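Golnar Shahbazi has glazed tableware at the Melgate pottery since the second kiln went in. Her subject is fit: how closely a glaze shrinks with the clay under it.

"If the glaze shrinks more than the body, it crazes," she said. "You'll hear it pinging on the shelf. Colour has very little to do with it."

Her test is plain. Each batch of 100 pieces gives up 2, which go from a hot oven into cold water and are then inked to show any cracks. 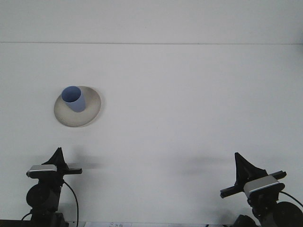
Silica is the usual correction -- added in small steps, with a fresh firing each time. Shahbazi keeps her records on paper and distrusts recipes copied from elsewhere.

"Another studio's numbers belong to their clay," she said. "Ralholm sent me a good white once. It crazed on everything I fired that December."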